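Finished oiling the big maple board this month, so a thread on what I did, for anyone with one of these sitting dry in a cupboard.

1/ The board is strips of light and slightly darker maple glued side by side. I bought it secondhand in March. It had a gray patch in the middle and a smell of onion. No cracks, and the glue lines were tight, so I figured it was worth the work.

2/ First job was the smell. Coarse salt, half a lemon, scrub along the strips, leave it ten minutes, wipe off. I did that twice. The second time took care of most of it. Stand the board on its edge to dry, with air on both faces. If you lay it flat on a counter while it's damp, one side dries faster and it cups.

3/ Sanding. I started at 80 and that was coarser than I needed. For a gray patch like mine, start at 120, then 180, then 220. Always go with the strips. I went across them once near a corner and spent over 60 minutes getting the scratches out.

4/ After 220, wipe the whole thing with a damp cloth and let it dry. The grain stands up and feels fuzzy. Sand it lightly with 220 again. Skip this and it goes fuzzy the first time you wash it.

5/ Oil. I used plain food grade mineral oil. Don't use olive oil or anything else from the pantry, it goes rancid. Pour a puddle, spread it with a rag, do the edges and the ends too. The ends drink the most. I gave it 48 hours between the first coat and the second.

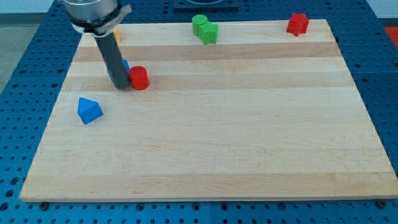

6/ The color difference between the strips shows more after sanding than I thought it would. Before, the whole thing was one dull tan. If you like the pale look, go easy on the oil, because every coat warms it up a little.

7/ For the top coat I used a board wax called Hutsuliak. Beeswax and mineral oil in a tin. I had a jar of Jerex left over from a salad bowl and tried that on the underside to compare. The Jerex went on easier. The Hutsuliak buffed up harder. I'd buy either one again.

8/ Somebody asked about rubber feet. I took the old ones off and filled the screw holes. I'd like to use both sides, and a damp towel under the board keeps it from sliding when I chop. If yours slides a lot, check that it's still flat before you blame the counter.

9/ Checking for flat: lay a metal ruler across it corner to corner, both ways, and look for light underneath. Mine has a hair of light on one diagonal. It doesn't rock, so I left it alone.

10/ Upkeep from here on is simple. Hand wash, dry it right away, stand it up. Oil again when water stops beading. With a board this size I expect that to be every month or so in winter and less in summer.

11/ Total cost not counting the board was sandpaper, one bottle of oil and the wax. I have half the oil left. Next up is a walnut one with a split in the end, and I haven't decided whether to glue it or cut it down. If you've glued an end split and it held, tell me what you used.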